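Dastent Abbreviations Register
@dastentregister

1/ The Register has completed its yearly review of entries. The thread sets out what has changed, what has stayed the same, and what we ask of the offices and schools that send us material. The revised edition takes effect in March.

2/ The Register now holds some 3000 abbreviations in everyday use in public notices, letters, forms and timetables. Specialist terms from medicine and law remain outside its scope, except where they appear regularly in letters to the public.

3/ Of these, 881 have more than one recorded meaning. "PM" may be a time of day, a prime minister, a project manager or a private message. The Register lists all meanings found in use and places them in order of how often they occur in the material received.

4/ The order of meanings is a guide only. A reader who finds "PM" in a rota should not assume that the first meaning listed is the one intended. Writers are asked to give the full words at first mention wherever there is any doubt.

5/ We have withdrawn 68 entries. Most were sent to us once, by a single office, and have not been seen since. Withdrawn entries are kept in the archive at Gratberg and may be consulted on request.

6/ A point on terms. An acronym is read as a word, as in "radar". An initialism is read letter by letter, as in "BBC". The Register uses "abbreviation" for both, and also for shortened words such as "approx." and "dept".

7/ Several correspondents objected to that choice last year. The matter was considered again during the review and the practice will continue. Readers looking up a set of letters seldom know beforehand how it is spoken, and a divided list would require them to search twice.

8/ Full stops. The Register gives "eg", "ie" and "etc" without stops as the main form, with the stopped form noted beside each. Either is acceptable. Mixing the two in one document is discouraged.

9/ Where a shortened word keeps its last letter, as in "Dr" or "Mrs", no stop is given. Where the end of the word is lost, as in "Rev." or "Prof.", the stop is shown as optional. The rule is an old one in British printing, and many publishers no longer observe it.

10/ Capitals. Some newspapers print acronyms with a capital first letter only. The Register lists the all-capital form first and the other after it. Once an acronym has become an ordinary word, such as "laser" or "scuba", it is listed in small letters alone.

11/ Plurals take a plain "s" and no apostrophe: "MPs", "PDFs", "GPs". This remains the single most frequent correction we make to material sent in. The apostrophe is kept for possession -- "the MP's office", "the GPs' surgery". 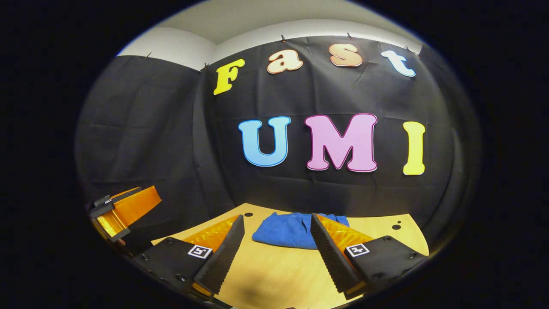

12/ Nägeli has replied to ask what is to be done with an abbreviation that already ends in "s", such as "SOS" or "GPS", and whether "SOSs" can really be recommended to anyone.

13/ We are grateful for the question. The regular plural is "SOSs", and it is correct, but it is awkward on the page. Our advice is to recast: "SOS calls", "GPS units". The note on plurals will be extended to say so.

14/ The same correspondent asks about abbreviations made of small letters. For single letters an apostrophe is permitted where the plain form could be misread, as in "mind your p's and q's". The Register makes no other exception.

15/ "A" or "an". The choice follows the sound and not the spelling: "an MP", "a UN report", "an FAQ" if the letters are said one by one, "a FAQ" if it is spoken as a word. Entries where usage is divided now carry a note on pronunciation. Earlier editions left the reader to guess.

16/ Repeated words. "PIN number", "ATM machine" and "LCD display" each say the last word twice. The Register does not mark these as errors in speech. In written notices we recommend "PIN", "cash machine" and "LCD screen".

17/ Abbreviations from other languages. "RSVP" already contains the French for "please", so "please RSVP" repeats itself. The form is so widespread that we record it without comment in the main list and explain it in the notes.

18/ Memory aids. Sets of letters made up to help pupils or trainees remember the steps of a task are now held in a separate list. They differ from abbreviations proper: the letters are often chosen first and the words fitted to them afterwards.

19/ For that reason the same memory aid may be found with different words behind it. The Register records the variants and does not rule on which is right. Anyone teaching from such an aid should follow the version issued by their own training body.

20/ Length of entries. The short definition beside each abbreviation is now limited to 70 characters, spaces included, so that it can be read in full on a telephone screen. Longer explanations have been moved to the notes and nothing has been removed in the process.

21/ The revised edition will be searchable through Gralar, which has hosted the Register's pages since the last edition. Existing bookmarks will continue to work. Searches will now ignore full stops and capitals, so that "E.T.A.", "ETA" and "eta" lead to the same entry.

22/ How to submit. Please send the abbreviation, the full words, and one sentence in which it was used, with the kind of document in which it appeared. Submissions without a sentence cannot be entered -- they will be returned with a request for one.

23/ Please do not send abbreviations used only within one office or one family. They are often charming, and we do read them, but the Register is confined to forms that a member of the public might reasonably meet.

24/ Corrections to existing entries may be sent at any time of year and need not wait for the next review. Corrections of spelling are made at once. Changes to the order of meanings are made at each review.

25/ Printed copies for libraries and schools may be ordered from the Gratberg office. Those holding standing orders need take no action. Replies to this thread will be read until 5 pm and answered in the order received.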